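Cendilura Clear Tiered Counter Display

Stepped acrylic stand for snacks, small cartons and single-serve cups

If you've ever tried to keep a snack counter looking good past the lunch rush, you already know why we like this one so much. The Cendilura tiered stand gives every small item its own step, so the stuff in back is as easy to spot as the stuff in front, and the whole thing is clear, so it doesn't fight with your packaging or your countertop. We've carried counter displays for years and this is the one that keeps ending up on our own tables (we do try to rotate them, really).

It looks right at home next to softer pieces too. We love it with wicker baskets and a plain tray or two -- the mix of clear edges and woven texture makes a small grab-and-go table feel put together without much work.

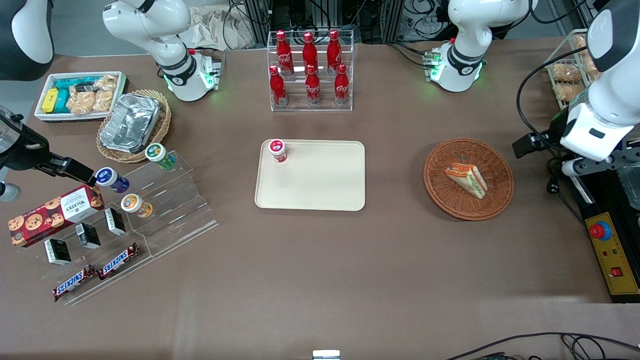
Tiered stand at lower left, with the two-row bottle rack at top center holding six Coca-Cola bottles.

What it does well

The tiers are long troughs with upright dividers between them. Long, skinny items lie down in them, short boxes sit in a row, and little round containers can stand up on the higher steps. You can mix all of that on one stand, and we think it looks better mixed. A full stand of one product is tidy, sure, but a bit dull!

Restocking is quick. Slide what's left toward one end, drop the new items in behind, done. During our March trial at the Chávez lunch counter, the crew restocked from the side of the table and never had to pull the stand forward.

Choosing items that fit

Candy bars are the easy win, and the top step is our favorite spot for them because the wrapper faces the customer at a nice angle. Lay them end to end along the trough and the name reads straight across: two Snickers bars set that way still show their logos clearly, with small black boxes spaced out on the step below. Leave a little room between boxes on the lower steps so fingers can get in. Bigger cartons, like a long box of shortbread, do fine right beside the stand. Gum, tea sachets, mints, travel-size tissues and sample cups have all worked for us as well.

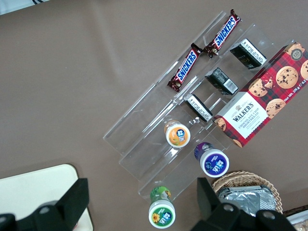 Color is worth playing with. Since the stand itself adds none, whatever you put on it does all the talking, and a darker tabletop makes bright labels stand out. Radek Michalík, who lays out our showroom tables, likes to put dark wrappers up high and lighter packages low. I do the opposite at home and will defend it.

Care

Wipe with a soft cloth, warm water and a drop of dish soap. Skip ammonia glass cleaners and anything scratchy, including paper towels if you can help it. Dry the corners of the troughs well or you'll get water spots, which show more on clear pieces. Keep it away from hot plates and soup warmers. Please don't run it through the dishwasher.

Goes well with

Plesosora bottle rack -- clear, two rows, back row set slightly higher than the front.
Clata oval basket -- wicker, good for wrapped items that won't stand up.
Clata round basket -- wicker, a nice size for a wrapped sandwich.
Cream tray with rounded corners -- handy as an open spot in the middle of a table.

Ordering

Item number: 1152
Sold singly or in cases of 40
Ships flat-packed in foam, with a protective film on both sides of each panel. Peel it slowly from a corner.
Case orders ship by freight, and we can hold up to 55 cases for you if you're opening several locations.

Replacement dividers are sold separately. Write to us with your item number and tell us which step they're for, as the lengths differ.

Page updated Jun 2, 2026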